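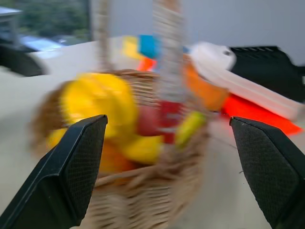 How a Robot Learns to Tidy the Toy Fruit

Ask a grown-up to put five toy vegetables in a basket and they will do it in ten seconds, complaining the whole time. Ask a robot and it will not complain at all. It may, however, try to pick up the table.

At the Breltura lab in Predbridge, a group of researchers wanted to find out how a robot gets better at this kind of job. Their project is called Gustora, which sounds like a kind of soup. The robot arm they use is called Kofler, which sounds like somebody's uncle.

What does a robot see?

You have two eyes in your head. Kofler has no head, so its small camera rides on its wrist, right by the two black fingers it uses for grabbing. This is a handy spot. Wherever the hand goes, the eye goes too, and the fingers are always in view.

There is a catch. Try this: hold a phone or tablet in your hand, start a video, and swing your arm past your breakfast. Now watch the video. Your cereal has turned into stripes. That is called motion blur, and it happens because the camera moved while it was still collecting light for the picture. The same thing happens to Kofler. When the arm sweeps sideways, a wicker basket can become a set of brown and beige streaks, with a yellow smear and a red smear in the middle where the toy food ought to be. The fingers stay quite sharp, though. They travel along with the camera, so as far as the camera is concerned they are hardly moving.

A person looking at a blurry picture like that can still say, "Basket, with fruit in it, or possibly vegetables." You are good at this. You have had years of practice finding your socks in bad light.

Learning by copying

Nobody wrote Kofler a list of rules for tidying. People used to try that with robots, and the lists got very long. (What if the apple is upside down? What if it's a tomato?) The Gustora team used a method called learning from demonstration. A person guides the robot's hand through the job while the computer saves what the camera sees and how the arm moves. Then the person does it again. And again. They did it 539 times, and then presumably went home and did not tidy anything for a week.

The computer program then studies all those examples. It looks for patterns that connect what the camera sees with what the hand should do next. Red round thing ahead and fingers open? Move closer. Red round thing between the fingers? Squeeze. The program never learns what an apple tastes like or why anyone would want one in a basket. It learns what usually comes next.

The question

Now for the research part. Some of the pictures in those 539 examples were nice and clear, and plenty were blurry. The team wondered whether the blurry ones were any use. Should they be thrown out, like the crayons that have lost their paper? Or should they stay?

To find out, they trained the robot 2 ways. The first program studied only the clear pictures. The second studied everything, streaks and all. Both had the same arm, the same table and the same toy food. Keeping everything else the same is what makes it a fair test – if you change the basket as well, you can't tell which change made the difference.

Each program got 33 tries at the job.

The result

The program that had seen only clear pictures did well when the arm moved slowly. When the arm moved fast, it got muddled. It had never met a streaky basket before, and it would sometimes stop in midair, like someone who has walked into the kitchen and forgotten why.

The program that had studied the blurry pictures handled fast moves better. It still made mistakes. On one Friday it carried a toy carrot all the way to the basket with great care and let go just beside it. Then it did the same thing on the next try.

So the team kept the messy pictures. They can't say yet that this would work for every robot, or for every job. Toy food on a white table is one thing, and a real kitchen with a real cat in it is another. Testing with more kinds of objects comes next, and the lab has started collecting spoons.

Words to know

Gripper: the part of a robot that grabs things. Some have fingers, some have suction cups.

Motion blur: the smeary look a picture gets when the camera or the thing in front of it moves too fast.

Demonstration: showing how something is done.

Fair test: an experiment where you change one thing and leave the rest alone, even if you are very tempted.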